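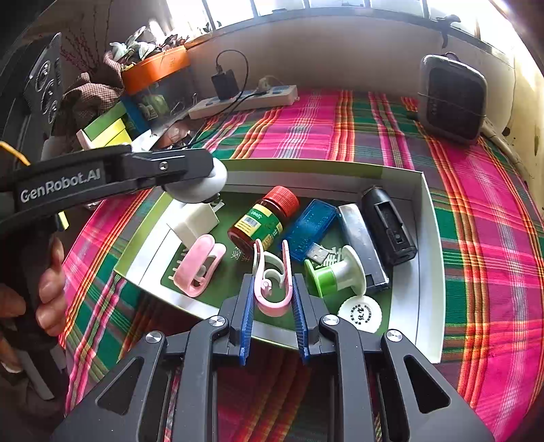
The pink clip in the right-hand gripper, over the near side of the box.

Agata Mancuso didn't believe in the blue pads. The old ones had been smooth, and Gilles had replaced them with ribbed ones after a call with Gestberg, who promised they would hold anything. In her experience people who promised that had never tried a hair clip.

"It's holding," said Kamrul.

"It's holding now."

She made him open the jaws and close them again over the box, with the window light coming straight at them across the plaid tablecloth. The left jaw got there a moment before the right. It was very small. Kamrul said he couldn't see it, and she told him to listen instead. There was a tick at the end of the stroke, like a fingernail on a cup.

"That's the linkage," she said. "You've got one pivot tighter than the others."

"Gilles set those."

"Then Gilles set one tighter than the others."

The sheet from Valdale said to turn each pivot screw until snug, and then back by a quarter. She had disliked that sheet since June. Snug for whom? Gilles had wrists like a plumber, and Kamrul handled a screwdriver as if it might be hot. She crossed out the word and wrote under it: tighten until the arm will not drop by its own weight, then back off until it just does.

Kamrul read it over her shoulder. "Gestberg won't like you changing it."

"Gestberg can come and hold the screwdriver."

They took the right gripper to the end of the table. She loosened the inner screws first, worked the arms with her thumb, and found the stiff one on the side arm, where grit had got in around the washer. She wiped it with a cloth, put it back and let the arm fall. It fell. She did the other side, which was fine, and did it again anyway – she had been told things were fine before.

Then the pads. One had been glued a hair too far forward, so the ribs met at the tips and gaped behind. Kamrul wanted to leave it. It had passed, he said, 23 times that morning.

"On what?"

"The bottle, mostly."

"A bottle is fat. My grandmother could pick up a bottle with two spoons." She slid a blade under the pad and peeled it off.

While the new glue set he made tea and asked whether she thought any of it would ever work properly, with or without her quarter turns. She said she had worked on bread slicers for Bouchard for almost 100 weeks and had been asked the same thing about those.

"And did they?"

"They sliced bread. Some days the guard stuck."

She pressed the edge of the pad. It still moved a little under her nail, so she took her tea over to the window and left it alone.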